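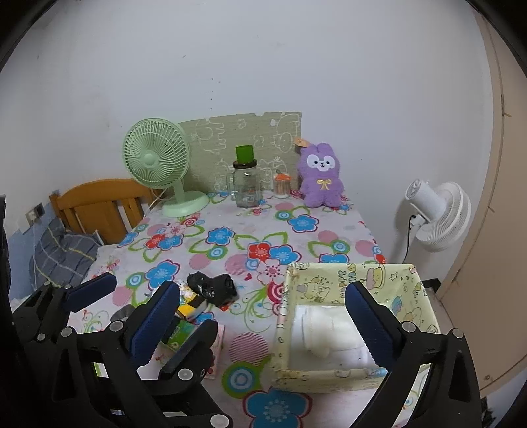 Section 6. Setting Up a Table-Clearing Task

This section applies to the Haddadin tabletop program, release 2. It explains how to prepare a household table for a sorting and clearing task, and what level of performance the operator should expect. The program was developed by Ovness for use in ordinary rooms.

6.1 Before you begin

The program handles small packets, folded cloth items and open boxes with reasonable consistency. It does not yet handle a full household chore from start to finish. In acceptance trials at the Sororthorpe site, which comprised 200 attempts, nearly all failures involved soft or glossy items. A person must remain within reach of the stop control at all times.

6.2 Preparing the table

1. Lay the tablecloth flat and smooth out any folds. Patterned cloths are permitted. Complete the background check in 6.4 before the first task.

2. Place the open box toward the front of the table, on the side assigned to the right gripper. Leave the lid off.

3. Group the items to be sorted on the opposite side. Packets may lie at an angle or overlap slightly.

4. Move glass jars, cups and toothpick holders to the back of the table. Do not stack items on a jar lid that is to be handled by the machine.

5. Keep fans switched off during the background check. Moving air shifts thin wrappers between the planning step and the grasp.

6. Confirm that both sets of gripper pads are clean, then select Ready.

CAUTION: Route power cords away from the table legs. Release 2 does not recognize cords as obstacles.

6.3 Running the task

1. Select Clear Table from the Sestumach menu.

2. Wait 5 seconds for the item list to appear. Remove from the list anything that should stay where it is, such as toys or ornaments.

3. Select Start. The grippers will attempt each item twice and then skip it.

4. Record skipped items on the operator sheet and put them away by hand.

NOTE: Crumpled plastic remains the most difficult material. The grippers often close on the air inside a bundle and report a successful grasp. Check the box before marking the task complete.

6.4 Background check

Large printed flowers and circles may be listed as objects. Run the check with the cloth in place and the table otherwise clear. If printed shapes appear in the list, lower the sensitivity by one step and repeat — two repeats are normally sufficient.

Questions on this section should be directed to Yara Dabbas, Operator Training.

Revised January 8, 2025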